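Ovley Cable Notes
README for the cable and duct set

What is in this folder

Pictures and working notes on laying insulated cable into slotted wiring duct on a bench. The notes were started in November for the Clomesbridge workshop and are kept by Chi-keung Fung. They deal with sorting, bundling and laying in. Terminations are covered in the Vellden folder.

There are 400 pictures in the set, in 11 subfolders. Each subfolder is one sitting at the bench.

Materials

Long insulated cables in several colours: red, white, yellow-orange, green and blue. The bundle is bound with a black wrap. The duct is off-white with upright fingers, and the cables go down between the two rows before the lid is fitted.
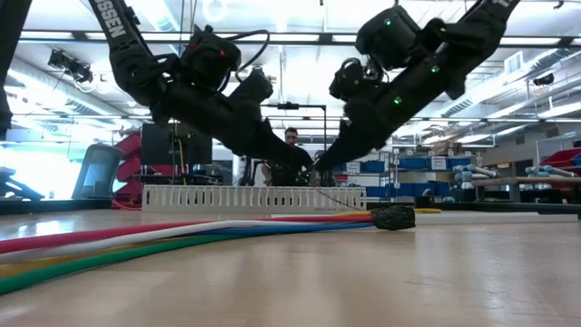
Lai asked whether the wrap should come off before the bundle goes into the duct, as a tight bundle takes up more room at the bends and is harder to trace later. The notes now say to take it off once the near end is in place. Older entries may still say to leave it on.

Laying in

Start at the left end and work right. Put the thickest cable in first and press it to the bottom. Thin wires go on top. Don't pull a cable along the duct to take up slack, lift it out and lay it again. Leave 36 cm spare at each end unless the job sheet says otherwise.

Keep hand tools on the bench top, clear of the duct. Spools stay at the back.
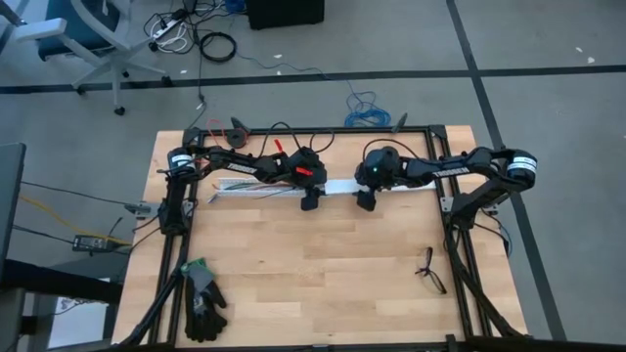 Bench with a narrow white strip or tray along the rear, wires on the left half.

File naming

Sitting number, then picture number, with an underscore between. Sitting 7 has a gap in the numbers where duplicates were taken out. The rest run straight through.

Known problems

Green and blue are easily mixed up in the darker pictures. Check against the cable list before relying on a colour label.

Lid fitting is only covered in sittings 9 to 11.

Changes

Wrap instruction changed after Lai's question.
Spare length added to the laying-in section.
Cable list moved to its own file.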